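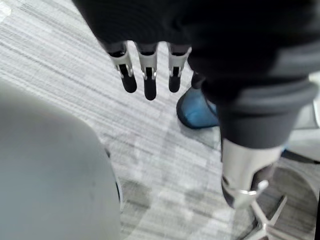
Three fingers over the gray carpet at the Calmont open house.

Field Trips | Robots

Home Trips Workshops About Contact

So I finally made it to the Stamport open house, the one I missed last June and complained about for months. It's in Calmont, out past the rail yard, and I got there on Wednesday at ten in the morning with a terrible coffee and no idea where to park. (Use the back lot. The front one is for deliveries and they mean it.)

Fourteen of us were on the tour, mostly people from small shops, plus a couple of students who asked much better questions than I did. We got a quick talk first, with slides, and then they let us loose on the teaching floor, and that's where I spent the rest of my day!

Stamport teaches its robots by doing the job for them. A person takes the controls, moves the arm and the fingers through the task, and the whole thing gets recorded — joint positions, grip, the view from a little camera down at the wrist. Then they do it again. And again. The task they're working on is called Havik on all the whiteboards (it's just a project name, I asked), and it's about handling plastic bags: take hold, lift, carry, set down without dumping everything out. They had 2,750 recorded runs when I visited, and 673 of those had been thrown away for one reason or another. I thought that was a shocking amount of waste until I had a turn at the controls myself, and then I thought it was pretty good going.

You get two ways to drive. One is by hand, where you hold the arm and push it where you want it, and it feels like steering a shopping cart with opinions. The other is remote, with a glove setup made by a company called Eder. I liked the glove a lot more. The catch is that you can't feel the bag, so I kept squeezing way harder than I needed to. Each turn was 180 seconds and mine went by in a flash. I dropped my first bag twice, got it on the third go, and was much too proud of myself.

What I hadn't thought about is how different the job looks from the wrist. Standing next to the arm, you see the bag and the table and your own elbow. On the monitor it's all knuckles and crinkly plastic, with the rest of the building hanging off at some strange angle.
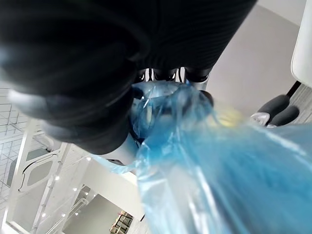
A woman from the tour group felt that bags were the wrong place to start, and that she'd want a robot to learn boxes first, where a bad grip shows up right away. Our guide took that pretty well and said they'd gone back and forth on it. Boxes came first in the old plan, but a box forgives a sloppy demonstration and a bag doesn't, so the operators picked up bad habits they had to unlearn later.

I'm still thinking about that one. I've got a new hire starting soon and I may try the hard job first.

Lunch was sandwiches, fine, go early for the turkey. The next open house isn't on the calendar yet, but there's a sign-up sheet at the front desk and I put my name down for another turn with the glove.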